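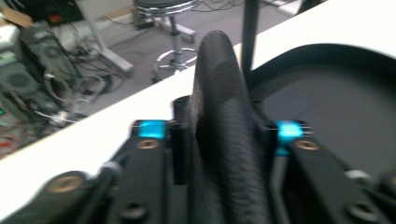

Anozie hand-held gripper, with notes from the Rarkholm open day

Last updated: 2021-07-03

The Anozie is a two-armed gripper that you hold and work yourself. You carry it to the job, pick things up with it, put them down again, and the camera on the tool records the lot from the gripper's own point of view. Those recordings then go into the training set for the robot arms at the Zovitz workshop. We have had one on the equipment list for a while with only a few lines beside it, and after the open day at Rarkholm it deserves a proper page.

What you are holding

The arms are flat black plates that angle in towards each other, each with a bright turquoise collar near the inner end and a brass threaded insert just below it. The inserts are a lovely bit of thinking. You can bolt a different fingertip or guard straight on and take it off again without chewing up the plate, and if you've ever tried to run a screw into the same plain hole for the tenth time you will know how welcome that is.

The tool weighs 569 grams as we had it set up. That sounds like nothing, and for the first few minutes it is nothing! By the end of a long session you do feel it in the wrist, so swap hands or swap people. The trigger has a soft first part and a firmer second part, and most visitors found the change between them within a couple of goes.

What it is good at

Soft things, above all. The demonstration table at Rarkholm was mostly given over to items that give when you squeeze them, and the black one with the pebbled, leathery surface was the favourite. It stands up between the arms with a rounded top and a few creases, and you can watch those creases as you close the grip. A hard block tells you very little about how a person holds things. Something soft tells you a great deal, and it makes for much better practice too.

Dark items on dark arms are a fair test for the camera as well. Black against black is hard to follow on the screen, and the turquoise collars help the eye enormously. Corentin Barbier, who led the sessions, kept telling people to watch the collars and forget the plates, and you could hear the moment it clicked with each group.

How the demonstration ran

Each group had 22 minutes. Corentin began with one slow pick, no talking, then the same pick again with the recording playing back alongside so that people could match what his hand had done to what the tool had seen. After that it was straight over to the visitors.

The order we settled on was this:

1. Pick up and put down one soft item, as slowly as you like.
2. Do the same again with your eyes on the screen only.
3. Turn the item over and set it down the other way up.
4. Carry it to the far side of the table and back.
5. Choose your own item and do whatever you want with it.

Step 2 got the most laughter. People who had been perfectly steady a moment before went sailing past the item, came back, nudged it over and then got it. Step 5 got the most ideas. One visitor tried to fold a cloth in half with a single arm doing all the work and the other just pinning, and did it on the second go. We have added that to the standard list and are calling it the pin fold until somebody thinks of a better name.

I had expected the children to be the quick ones and they were, but the real surprise was a retired upholsterer who picked up the tool, asked which way the arms closed, and then handled every soft thing on the table as though she'd been doing it for years. Corentin asked her to go through the whole set again so we could keep it. It is some of the cleanest work we have.

The recordings

We came away with 833 usable clips. A clip counts as usable if the pick begins and ends on the recording and the item stays in view for the grip itself. Fast swings between picks come out smeared in the background and that is perfectly all right, the part that matters is what happens between the arms.

Clips are copied to the Ferkico store and tagged by item and by step number. If you borrow the tool, please tag your own before you hand it back. It takes a few minutes when the session is fresh in your mind and an awfully long time a fortnight later (I have done it both ways).

The clips go to the arms as they are. We don't trim the fumbles out of them, and Corentin is firm on this point. A pick where the item slips a little and the hand closes again to save it is a useful thing for an arm to learn from, so nobody should start over after a wobble. Just carry on.

Setting up

- Check that both arms close evenly before you add an item. If one leads the other, loosen the collars a touch, close the arms fully and nip them up again.
- Look down into the brass inserts. Fluff gathers in them, particularly after cloth work, and a dry brush gets it out.
- Screws into the inserts go finger tight and then a small turn more. No power drivers, please.
- Wipe the lens with the cloth from the case. Sleeves leave a smear that you won't spot until playback.
- Start recording, hold the tool still over the table for a moment, then begin.
- Keep cables off the side of the table you will be walking along.

Things we would change

The trigger is on the stiff side for small hands. There's a lighter spring on order and we hope to have it fitted by September. I would also like a rest for the tool at each end of the table, because visitors never knew where to put it between turns and it spent a good deal of the day lying on its side.

Pale tables are a mixed blessing. They are very clean to look at and they show up a dark item nicely, but under strong light they come out brighter than you'd want on the recording. We tried a grey mat for the last few groups and the result was much kinder to the eye. Whether it makes any difference to the arms is another matter, and Corentin is going to run the two lots separately to find out. I can't wait to see it.

Borrowing the Anozie

The tool lives in its case on the equipment shelf at Rarkholm, with the brush, the lens cloth, the spare screws and a printed copy of the steps above. New users have a short go with Corentin first. It is as much fun as the open day was, and you get him to yourself.

When you book, say what sort of items you mean to handle, and bring them along if they are at all unusual. Food is fine if it is wrapped. Anything with loose sand, glitter or wet glue has to stay away from the collars. Bags, gloves, soft toys, socks and cushions are all very welcome, and we are short of anything knitted.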